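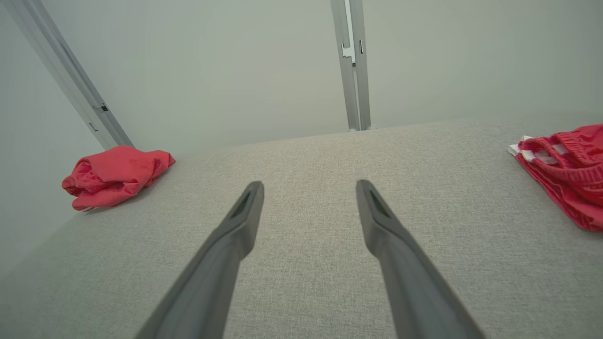

Re-covering a sofa seat in wool felt or a flat weave?

Posted by dhollis
I have a three-seat sofa to re-cover this spring and I can't settle on a fabric. The frame is sound. The old cover was a cotton blend that went thin along the front edge, right where the backs of your knees hit. It lasted nine years, which I guess is fair.

The two I'm down to are a gray wool felt from Medusen and a flat weave from Catterall, listed at 30,000 double rubs. The felt is more money. I need nine yards either way if I don't have to match a pattern. We have one dog, short hair, and two kids who eat on it no matter what I say.

Has anyone lived with either one for more than a couple of years?

Posted by marlenek
Flat weave. Felt looks great for one winter and then it pills on the seat and the arms. I shaved mine every month and you could still see where people sat.

Posted by oldtack
Disagree with marlenek. Pilling depends on the felt. A pressed wool felt with no knit backing will pill and stretch. A woven wool that has been fulled is a different fabric and stores sell both under the same name. Ask Medusen which one it is. If they can't tell you, buy a quarter yard and rub it with a dry sponge for a few minutes.

Also, double rub numbers are measured flat on a machine. Your cover wore out on a curve. I would not pay extra for a higher number until you look at what is under the fabric on that front edge.

Posted by dhollis
What should I be looking for under there? I had the dust cover off but not the seat.

Posted by oldtack
Edge roll, and whether there is still padding over it. If the batting has gone flat, the fabric is rubbing on something hard every time somebody sits down. Put new Dacron over the foam and wrap it around the front, at least down to the tack line. Two layers on the edge if it's a tight seat. Glue the first layer lightly so it doesn't creep.

Posted by ruthanne_b
Seconding the Dacron. I skipped it on a window bench to save twelve dollars and had to pull every staple out again.

On the fabric, I have the Catterall weave in oatmeal on two chairs. Four years, no holes. It does show water rings. Plain water, not even juice. If you blot the whole panel damp and let it dry evenly they mostly go away.

Posted by marlenek
Mostly is the key word there. With kids I'd want something I could take off and wash.

Posted by dhollis
I thought about zippers. The seat is one long tight piece though, not loose cushions, so it would have to be stapled on. I called Medusen this morning. The man on the phone said it is "a felted cloth" and would not go further than that, so I ordered samples of both colors. I'm going to pin them over the front edge and leave them for a week with people sitting on them. 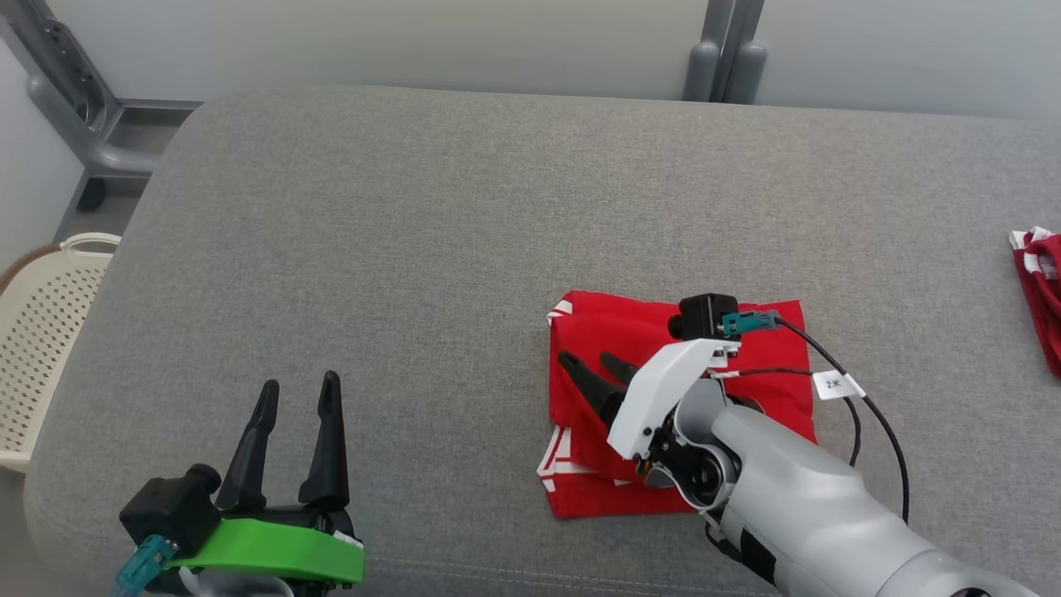 Thandeka Kekana wrote that a week of sitting won't tell you much about wear but it will tell you plenty about dog hair. Her advice was to check the samples under a lamp at night, when lint shows more, and to pull each one hard on the bias. If it doesn't spring back in a minute or so, it will bag at the front corners.

Posted by oldtack
The bias test is a good one. Do it before you cut anything.

How are you handling the corners? On a rounded front I'd sew them. Pleating a thick wool there leaves a lump you will feel through your pants.

Posted by dhollis
I was going to pleat. My machine is a Vendent and it complains about more than four layers of denim.

Posted by ruthanne_b
Size 18 needle, polyester upholstery thread, longest stitch you have, and turn the wheel by hand over the thick part. I've done boat cushions that way on a cheaper machine than yours.

Posted by marlenek
Or have a shop sew just the corners. Mine charged 30 dollars for both and I stapled the rest at home. It took them one afternoon.

Posted by oldtack
That's a fair price. Mark your center front and center back with a notch before you drop it off, or it will come back with the grain running off to one side and they will tell you it's the sofa.

Posted by dhollis
Okay. Dacron first, samples pinned, corners to the shop if the test piece won't go through. Still leaning toward the felt. I'll post again in April when I have the seat off.

Posted by marlenek
Buy a fabric shaver while you're at it.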